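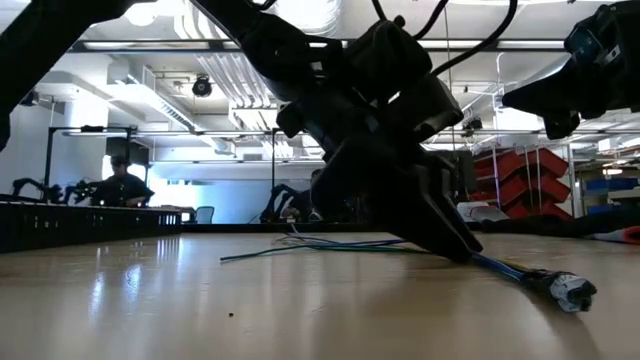
Item 2, cable task. Gripper at the tabletop, connector cable and loose wires.

Flonlow software sync, minutes
December 2, 2018
Present: control, perception, planning, tooling. Kırmızıgül dialed in, dropped twice.

1. Last minutes
Approved, one fix: the Tumis log format was "proposed", not "agreed".

2. Cable task
Perception: white plug segments OK, thin wires don't. Green and blue mostly found, white gets lost on the glossy top. Ceiling light streaks come back as false wires. Try masking saturated pixels first, polarizer later if that fails. Matte mat suggested, control against it, changes the contact friction and they'd have to retune.
Control: fingertip force estimate drifts when the gripper is pressed on the table. Loop stays at 1000 Hz. Want a contact flag from the estimator insted of the fixed threshold. Agreed.
Planning: second arm still treated as a static box. Fine for now but it blocks half the handover poses. Swept volume check to go in behind a switch, off by default.

3. Clasix replay tool
293 episodes converted from the November batch, 17 fail on timestamp mismatch. Joint stream and camera stream use different clocks, known issue. Kırmızıgül want the failed ones kept, not deleted. OK, move to seperate folder.
Viewer takes some 100 seconds to open a long episode. Tooling to load frames lazily.

4. Tumis
Log format: still open. Control wants raw motor current in, tooling worried about disk. Not settled, back next time.

Actions
Perception - saturation mask, rerun on same episodes
Control - contact flag, branch only
Planning - swept volume switch
Tooling - lazy loading, failed episode folder
All - comments on Tumis format before next sync

AOB: none. Next sync same slot.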